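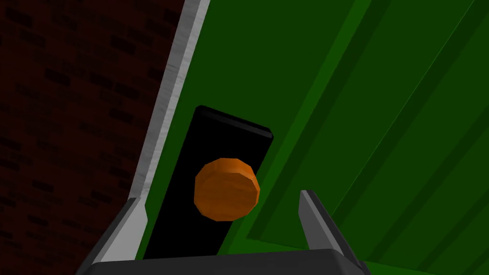 3.2 Hymn wording in the Cullevham parishes

We were delighted by how much the Cullevham hymnals gave us. The collection holds 1376 hymn texts, and 146 of them exist in both an older and a revised wording. In the Trorlow books the changes are mostly small – "thee" becomes "you," and a verse gets dropped – but singers noticed every one!

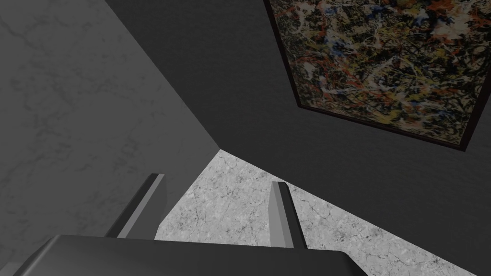
Figure 4. Corner view, walls and floor.

Older members often sang the former line from memory while the new one lay open in front of them. We found this in both parishes, and it was strongest at evening services.
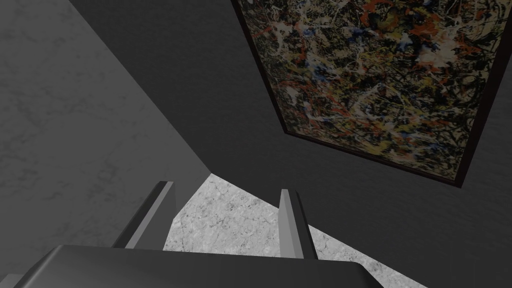
3.3 What the Jellach survey adds

The Jellach survey went out to 1000 households in May, and 548 sent it back, many with long notes in the margins (a real gift to us). People wrote warmly about rhythm and breath, and much less about doctrine.
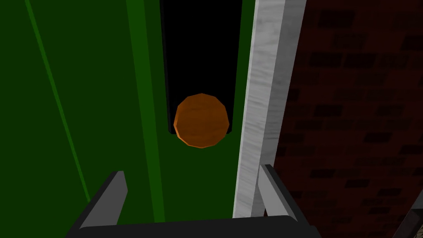
Several asked for both wordings to be printed side by side, as the Chin edition already does. We take up that edition in Section 4.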